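Oskari Honkanen irons nothing and folds everything

I'd been promised coffee and a folding lesson, and I got both, though the coffee came second. Oskari Honkanen opened the door with a pillowcase over his shoulder and waved me straight through to the bedroom, because that's where he does all his folding. He has a perfectly good kitchen table! He never uses it.

"A table is too hard and too slippery," he told me. "The bed holds on to things a little. You put a sleeve down and it stays where you put it."

Oskari runs Saarela, a two-room clothing repair shop, and he's been giving evening folding classes in the back of it for 6 years now. I'd heard about the classes from a neighbor who came home and emptied every drawer she owned (she was up until midnight and says she regrets none of it). So I asked if he'd walk me through it at home, on his own laundry, on an ordinary November afternoon.

The first thing he does is sort, and he sorts by how the cloth behaves. Color doesn't come into it. Stiff stuff goes at the foot of the bed, T-shirts and knits in the middle, and anything thin or slithery up by the pillows. Scarves, linings, summer blouses, the silly bits you buy on vacation.

"Those go last," he said. "People start with them because they're small. Then they get annoyed and the whole basket goes back in the closet."

I am those people. I said so, and he laughed and handed me a pair of jeans.

Jeans, I can report, are easy. You lay one leg on the other, tuck in the pointy part at the seat, and fold up from the hem. T-shirts took me longer. He wants the sides brought in first so you have one long strip, then a little gap left at the neck, then thirds. I kept forgetting the gap. He kept reaching over and giving me the gap back without saying anything, which I found very funny and he didn't seem to notice.

He used to work at a dry cleaner's called Brandard, and that's where he learned to be quick. "There was a woman there who could do 30 shirts while I did 18," he said. "I asked her how, and she said I was petting them. I was! I'd fold it and then stroke it flat, every time. You don't need to. Fold it and let go."

So I tried to stop petting my shirts. It's harder than you'd think, and I caught him at it with a cardigan, so I don't feel too bad.

Then we got on to prints, because I'd mentioned that I own a lot of them and they always look a mess in the drawer. Oskari loves a print. He says the trick is to choose which part you want to see before you begin, and fold so that part finishes on top. Stripes are fussy, since your eye goes right to the line that isn't straight. Big flowers get chopped in half. Leopard, he says, forgives you everything.

"You can fold leopard in the dark," he said. "The spots don't line up with anything, so how would you know it's crooked?"
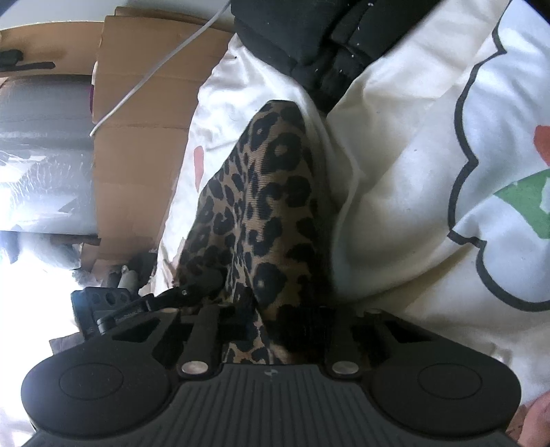 Edis, reading over my notes later, wanted it put in that leopard print hides a bad fold but also hides a stain, so check it by the window before it goes in the drawer. Fair enough, and I've started doing it.

I asked Oskari what he does with the soft, narrow things that won't stay in any shape at all. He rolls them, starting at the wider end, and stands the rolls up in an old Tundex shoebox with the lid off. He has 2 of these boxes and he's very attached to them. I asked if he'd tried proper drawer dividers and he looked at me as if I'd suggested he buy a boat.

And the bedding? Does he fold the fitted sheets?

"I put them back on the bed," he said. "Wash in the morning, on the bed by night. I own one set that fits and I'm not folding that thing."

We had the coffee after that, in the kitchen, at the table with nothing on it but the cups. The classes at Saarela start at seven in the evening and you bring your own laundry, clean please. He asked me to mention the clean part.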